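Plelanar Household Food Waste Study
Progress report, second period
Prepared for the Tollero Fund by Abilio Casado

1. Status

The study is on schedule for the September close. Fieldwork in the second group of households has finished, and data entry is complete for the first group. Spending is within the approved budget under all headings except postage, where the overspend will be met from the travel line. No change to the total award is requested.

2. Work carried out

Participating households were asked to keep a kitchen diary for 12 weeks, recording what was thrown away, in what state (raw, cooked, opened but uneaten) and the reason given. 300 diaries were issued. Each household was also lent a set of kitchen scales and a lidded caddy. Diaries were collected by post at the end of every third week.

The coding scheme described in the first report has been revised. The category "leftovers" was too broad to be useful and has been divided into plate scrapings, surplus portions served but not touched, and surplus left in the pan. Entries coded under the old scheme have been re-read and reassigned. Where the diary did not allow a clear decision, the entry was placed in a residual category and will be reported separately.

Rakimico supplied the data entry forms and checked a sample of the completed records against the paper diaries. Errors were found mainly in units, with grams entered as kilograms. A range check has been added to the form.

3. Early observations

These are provisional and should not be quoted outside the Fund.

Bread and salad leaves are thrown away most often. Cooked staples (rice, pasta, potatoes) are thrown away less often but in larger amounts each time. The reason most commonly written against them is that too much was cooked. Few households reported measuring dry rice before cooking, and those that did mostly used a mug or cup of no fixed size.
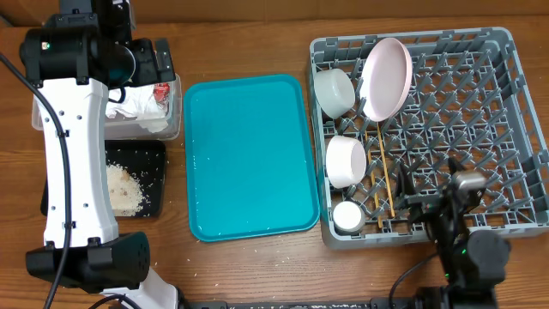 Discards of cooked rice were highest on the day after cooking. Several diaries mention uncertainty over how long it may be kept in the refrigerator. A short question on storage has been added to the closing interview.

4. Problems and changes

Return of diaries slowed in the middle of the period. Reminder letters were sent, and 5 households withdrew. Their data up to withdrawal will be kept, with their consent. The Benítez estate was reached later than planned owing to a change of access arrangements, and its diary period will end 3 weeks after the others.

5. Next period

Closing interviews, entry of the remaining diaries, and a first full set of tables. A draft of the portion guidance leaflet will be sent to the Fund for comment before printing. The revised coding scheme is attached as Annex B.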